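Is It Really Recyclable? How to Be Suspicious of a Label

By Volkan Dursun

We use cookies to remember your settings and to count visits. By staying on this page you accept them. OK | Change settings

Pick up almost any package in your kitchen and look for three arrows chasing each other in a triangle. Most people see the arrows and think, "Great, this gets recycled." I used to think so too. Then I started asking questions, and the answers were not very good.

The first thing to know is that the arrows don't make a promise. On plastic, there is often a number inside the triangle, from one to seven. The number tells you what kind of plastic it is. It doesn't tell you that anyone near you will take it, or that a factory wants to buy it. A yogurt cup can wear the triangle and still end up in a landfill.

Words can be slippery as well. "Recyclable" means it could be recycled, somewhere, by somebody with the right machine. "Recycled" means it is made from old material, but how much? Last February I bought a Zikness notebook that said "made with recycled paper" on the front. On the back, in tiny letters, it said 5 percent. So what was the other 95 percent? Plain new paper. The front of the notebook didn't lie, exactly. It just hoped I wouldn't turn it over.

Then there is "green." Green what? "Earth friendly" is another one. Has anybody asked the Earth? If a word can't be checked, I don't give it any points.

Thin, floppy stuff is where I get most doubtful.

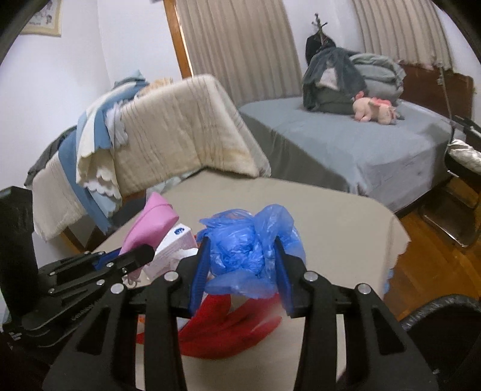
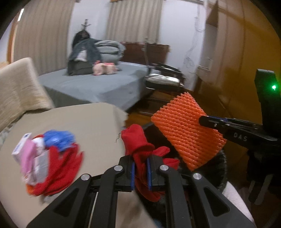
Many sorting centers use big spinning wheels to separate paper from bottles and cans. Thin bags wrap around the wheels like hair around a brush, and then workers have to stop everything and cut them out. Old clothes and rags can tangle in the same way. That is why lots of towns say no bags and no cloth in the curbside bin, even if the bag has arrows on it. Some stores have a special box for bags. I think that is better than the bin, but I would still like to know where the box goes. You can ask. Grown-ups who run stores sometimes know, and sometimes they go a bit pink and say they will find out.

Clothes can go to a thrift shop if they are clean and somebody could still wear them. Does every shirt you donate get a new owner? No. Some get cut into rags, some are shipped far away, and some are thrown out. Wearing a shirt for another year is a much surer thing – you can see it working, right there on your own back.

Try being a label detective at home. Choose 2 packages and read every word, front and back. For each claim, ask these questions:

Who says so?
How much of it?
Compared to what?
Could I check?

Take a box of Flurkex crackers that says "now with less plastic." Less than last year's box? Less than a truck? If it doesn't say, write a question mark next to it.

You may find a label that passes. I have found a few, and I was pleased, and then I read them again to be sure.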